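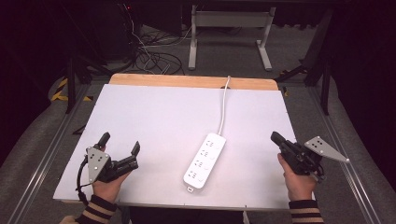
Good Habits at the Table

A power strip with four outlets looks like the easiest thing in the world to handle, and it is, right up until you have to write the rules for it. The Randville guide, now in its March edition, spends 2 full pages on cords alone -- where they should run, how much slack to leave, when to stop and start over. Folks at the Drarnthorpe workshop grumbled at first, and I can't say I blame them, but they've come around to starting each session with both grippers open and the floor tape checked. Kanaujia has asked for a copy.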